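Documento mantido pelo grupo de simulação de Hellcombe. Responsável: Caradog Jenkins. Revisão: 25 de novembro de 2022.

# Regras de uso do conjunto Prothero

O conjunto reúne 1827 episódios simulados de manipulação sobre mesa. As regras abaixo aplicam-se a quem grava, revê ou redistribui os dados.

## Gravação

- Cada episódio inclui a vista da garra e a vista geral da sala.
- Os dedos da garra devem permanecer visíveis na vista da garra.
- A disposição inicial dos tabuleiros não pode ser alterada após o arranque do episódio.

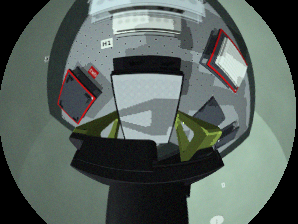

*Vista da garra, com dois recipientes de contorno vermelho sobre a mesa.*

## Revisão

Todo episódio é examinado por 2 revisores, que não podem ter participado na gravação. Em caso de desacordo, o episódio transita para a lista `pendentes`, onde aguarda decisão do responsável. Na versão atual constam 58 episódios nessa lista.

A vista geral serve de referência para verificar a posição da base do braço e o espaço livre em redor. 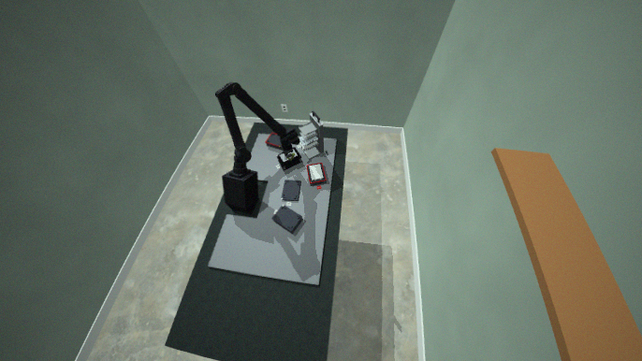
Contactos da garra com o tampo são anotados no campo `contacto`, ainda que breves. Episódios com interpenetração de objetos são excluídos da partição de treino.

## Redistribuição

As cópias entregues a Brikdale e Zurnetti conservam a numeração original. É vedada a mistura com gravações de robôs físicos sem indicação expressa nos metadados.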